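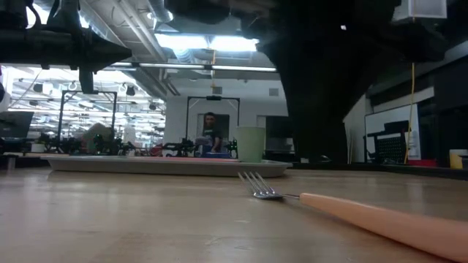 Turn-count fault

A turn-count fault is an error in a geared robot joint in which the controller holds the wrong number of whole motor turns for the true position of the joint. The position within a single turn is still read correctly. The joint therefore appears healthy to most built-in checks, while the arm it belongs to stands at a different angle from the one the controller reports. The fault is also called a lost turn, a turn slip or, in older service notes, a false home.

The fault occurs mainly in small arms whose joints have a position sensor on the motor side of the gearbox and none on the output side. It is best known from tabletop stations with two arms, where a wrong joint angle in one arm can bring it into the space of the other.

Cause

A motor-side sensor gives an exact angle between zero and one full turn. To find the angle of the output shaft, the controller must also know how many full turns the motor has made from the reference position. In arms of this type the count is kept in memory while the power is on. When power is removed, the count is either written to permanent storage or discarded and rebuilt at the next start.

A lost turn can enter at several points. If the arm is moved by hand or sags under its own weight while unpowered, the stored count no longer applies. If the supply voltage dips for a short time, the joint electronics may restart while the main controller continues to run, and the two then hold different counts. If the write to storage is interrupted, an earlier value may be read back at the next start.

The resulting error is always a whole number of motor turns divided by the gear ratio. With a high ratio the output error may be only a few degrees. It is the same at every position of the joint, which distinguishes it from backlash (varying with the direction of load) and from a slipping coupling (growing over time).

The joints nearest the base are the most serious place for the fault. An error there is multiplied by the full length of the arm, and a small angle at the shoulder becomes a large displacement at the gripper. The same angle at the wrist may pass unnoticed for a whole shift.

Signs

An affected arm usually moves smoothly and reports no alarm. The first sign is often a repeated miss in one direction: the gripper closes beside the rim of a cup, or comes down on the table short of a handle. Operators tend to put such misses down to the camera calibration or to a badly placed object. Recalibrating the camera may hide the fault for a time, as the new calibration absorbs part of the offset in one region of the table and makes it worse in the others.

Other signs include:

Motor current rising near the end of a downward move, when the gripper presses on the surface earlier than planned.
A joint reaching its mechanical stop before its software limit.
A difference between the drawn model of the arm on the operator's screen and its actual pose.
Two arms with identical commands and mirrored bases standing at visibly different heights.

The last sign is of little use when the arms are doing different work, and an operator watching a task will seldom compare them.

Two-arm stations

On a two-arm station the arms are commonly fixed to opposite sides of one table and share the middle of it. Separation between them is computed from the reported joint angles. A turn-count fault makes this computation wrong without making it fail: the software keeps a clear margin between two modeled arms, one of which is somewhere else.

Tableware tasks show the problem clearly. Plates and trays have low rims, forks lie close to the surface, and the gripper must work with little height to spare. When both arms are brought in toward the same plate or tray, the remaining gap between grippers can be smaller than the error caused by one lost turn. Contact in this region is generally slow, and most damage is limited to fingers, cable loops and the objects handled. Cable loops above the arm joints are a particular weak point, as they are rarely included in the collision model. 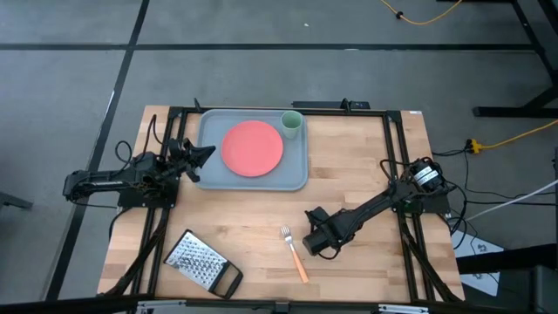
The Destodport report

The most detailed account of the fault in tabletop arms is the service report prepared at the Destodport test floor by Wendelin Eberhard. The report covers a long run of tableware handling on two-arm stations fitted with Werkine joint controllers. The tasks were taken from the Vutham list, a set of kitchen and table routines that includes moving plates onto a tray, setting down cups and lifting flatware by the handle.

The run was stopped on a Thursday after the left gripper of one station struck the right gripper during a plate move. Neither controller had raised an alarm. The log showed that both arms had followed their commanded paths within tolerance, and the first entry made by the shift gave the cause as a planning error.

Eberhard rejected this reading on the evidence of the shoulder current. In the moves before the contact, the left shoulder had drawn more current at full reach than the right one did in the same pose. The difference matched a shoulder lying slightly lower than reported. When the arm was placed against a fixed block and the angle measured directly, the shoulder was found to be off by one motor turn.

The report traced the lost turn to a brief dip in the supply. The joint board had restarted and read an old count from storage. The main controller saw a gap in messages shorter than its timeout and resumed. Each unit behaved as designed. The protocol between them had no means of reporting that a restart had taken place.

A search of earlier logs for the same message gap, across around 2,000 starts and resumes, found further cases in which the count had changed. Most of these involved wrist joints and had been logged as missed grasps. The report recommended that any joint restart be treated as a loss of reference, regardless of its length, and that motion be blocked until the reference is restored.

Criticism of the report has centered on its use of current as evidence. Cable drag, grease condition and the weight of the object held all affect shoulder current, and the report gives no correction for them. The direct measurement against the block is not disputed.

Detection

Several methods are in use, and they are often combined.

Restart flag. The joint board sets a bit on every start, and the controller must clear it explicitly. The method is cheap and catches the most common cause. It does not catch movement while the power is off.

Output-side sensor. A second sensor on the output shaft gives the joint angle directly, and the turn count can be checked against it at any time. The second sensor may be coarse, provided that its error is smaller than the angle produced by one motor turn. The added cost and width of the joint have limited its use in light arms.

Touch check. The gripper is lowered slowly onto a known point, usually a bracket or a rail of the table frame, and the reported height is compared with the stored one. A single point does not identify the joint at fault. The Moser procedure uses two points at different reach, which in most cases separates a shoulder error from an elbow error.

Camera check. A fixed camera observes a mark on the arm in a set pose. The method is quick but depends on a camera calibration obtained independently of the arm. A calibration made with the faulty arm itself will confirm the error.
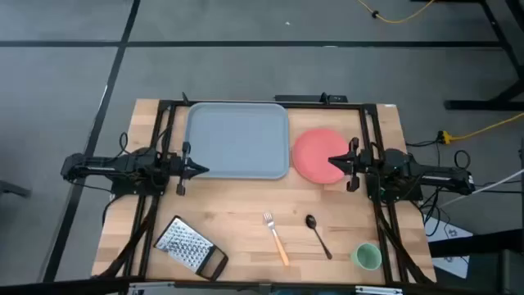
Page 453

Recovery

An arm with a suspected turn-count fault should not be sent to its home pose under program control. The home move is computed from the wrong angle, and on a two-arm station the path may cross the other arm. The usual sequence is as follows.

Stop both arms and hold them with the brakes, where brakes are fitted.
Support the affected arm before the motor power is removed.
Remove loose objects from beneath both grippers, beginning with upright ones.
Move the affected arm by hand to its reference stop.
Restore power, write the new count and read it back.
Carry out a touch check at low speed with the other arm still held.
Discard any camera calibration made after the last known good check.

The last step is frequently omitted. Where it is, the station tends to show a new offset in the opposite direction, and the repair is wrongly judged to have failed.

Arms without brakes require particular care at the second step. The forearm can drop when power is removed, and a hand placed between the gripper and the table may be trapped. The force is modest in arms of this size, but pointed or narrow fingers concentrate it on a small area.

Prevention

Preventive measures fall mostly on the power supply and the storage of the count. A separate supply for joint logic keeps the boards running when motor load pulls down the main voltage. Writing the count twice, with a sequence number, allows an interrupted write to be recognized at the next start. Parking the arm on a rest before shutdown reduces sag.

Software limits alone offer little protection, as they are applied to the reported angle and shift together with it. The same holds for speed limits near the table surface. Current limits remain valid under the fault and are the main means of reducing contact force while it is undetected.

See also

Backlash
Collision model
Homing (robotics)
Output-side sensing
Undervoltage restart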